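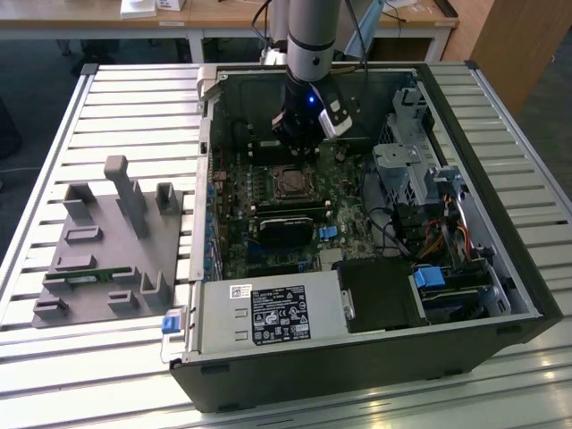 Figure 3. Desktop computer on its side with the panel removed, robot arm and gripper over the motherboard.

4.2 Do small wind turbines deliver what is promised?

Sellers of small wind turbines tend to quote a single yearly figure, and buyers tend to believe it. The Clikberg brochure, for instance, offers "up to 1,000 kWh a year" for its smallest rooftop model. The words "up to" do a lot of work in that sentence. The brochure gives no wind speed, no hub height and no word on what stood next to the test mast. We asked for the test report in October and were sent the brochure again.

We therefore looked at yield at nine sites in and near Nasach where a turbine had already been put up by its owner. Each site was logged for 1,744 hours with a cup anemometer at hub height and a meter on the output side of the inverter. Hours with a missing reading from either device were dropped. We did not fill gaps with modeled values, a habit in this literature that we find hard to defend, as the missing hours are often the stormy ones and a model will happily supply a generous number for them.

The sites do not form a random sample. Owners who let us on the roof may be the ones who are pleased with their turbine, or the ones who have begun to have doubts. Najjar and Heydari, in an earlier study of the same valley, argued that these two groups cancel out. We see no evidence for that in their data and make no such claim for ours.

Power curves were taken from the makers' sheets and set against the logged wind. At seven sites the metered output fell below the curve at every wind speed where there were enough hours to compare. At the other two, both on open ground with no trees to the west, the match was fair up to moderate winds and poor after that. Gusty flow over nearby roofs is the usual explanation. It may well be correct, but our cup anemometers cannot tell us much about turbulence, and the explanation has become so handy that it is rarely tested.

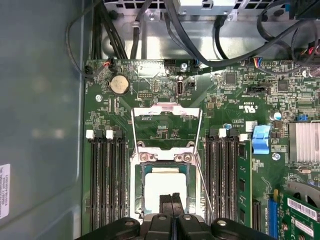 Figure 4. Motherboard with the CPU socket open and white thermal paste on the processor.

A second matter is the power the turbine itself draws. The Imura controller stays awake in calm weather, and at the most sheltered site its use over the logging period was larger than the energy the turbine sent out. The owner had been reading the gross figure on the display and was content with it. Tsoukalas proposes that such sites be left out of regional averages as "plainly unsuitable." We disagree. Somebody sold those turbines, and an average that removes the bad roofs describes a market that does not exist.

Sithole and Baloyi report better results with the Stelmakh vertical-axis design – close to the maker's curve at all wind speeds. Their anemometer, however, stood lower than the rotor. Wind is generally weaker closer to the roof, so a low reading makes the turbine look better than it is. Until the work is repeated with the instrument at hub height, we would not use those figures for planning. Payback times are treated in Section 4.3, using net output only.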